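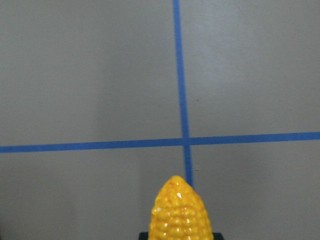 Dillthorpe Language Office · Word Lists Team

Home Lists Recordings Errata Contact

3 min read

# Osel word list: data card

Osel is a list of everyday words and short sayings from the villages near Dillthorpe, collected from older speakers and written down by our team. This page explains what is in the list, how it was made, and where you should be careful with it.

## What you get

- `words.csv`, 400 entries, one entry per row
- `sayings.csv`, 101 short sayings with a plain translation
- `speakers.csv`, 38 speakers, with birth decade and village only
- `notes/`, the comments of the transcribers, in the form they wrote them

All files are UTF-8. The separator is a semicolon, not a comma, because many translations have commas inside. If your spreadsheet shows everything in one column, please set the separator by hand when you open the file.

## Columns in words.csv

`id` stays the same between versions. When an entry is removed, its id is not used again.

`form` is the word as the speaker said it, in our spelling. The spelling rules are in `notes/spelling.md`. They were written by Rozália Brabec and changed one time, in version 2, for the long vowels.

`gloss` is a short English meaning. We tried to keep it under five words and did not always succeed, especially with tools and parts of a cart.

`speaker` points to `speakers.csv`. Some entries have two speakers, divided by a plus sign.

`sure` has the value 1, 2 or 3. The value 3 means that two transcribers wrote the same form without seeing the work of each other. The value 1 means that only one person heard it, or that the recording is poor in that place.

## How it was collected

Visits were made in the homes of the speakers. Libor Hrubý did most of the talking, with a question sheet by topic: kitchen, weather, animals, field work, family, illness. Speakers could leave the sheet whenever they wanted, and many of the best words came in this way.

Ľubica Paulík and Mei Dvorak made the transcriptions. The final reading was done by Romana Pešek, who also prepared the translations of the sayings.

## Known problems

- Weather words are too many and words for clothing too few. The clothing sheet was added late.
- In the kitchen topic, several glosses say only "pot". The speakers make a difference between these pots, but our notes do not.
- Two villages share one code in the first version. Please use version 2 or later if the village is important for you.
- Stress is not marked.

## Use

You may use the files for teaching and for research. Please name the list and the version number. Do not try to find out who the speakers are. The recordings are not included; a request can be sent through the Contact page, and we answer more slowly in February.

## Changes

**v3** Village codes checked again. Eleven glosses corrected. Column `sure` added.

**v2** New rule for long vowels. Village codes separated.

**v1** First version, words only.

Corrections are welcome on the Errata page. Please write the id of the entry and the form you would expect, and also the village where you heard it if you know it.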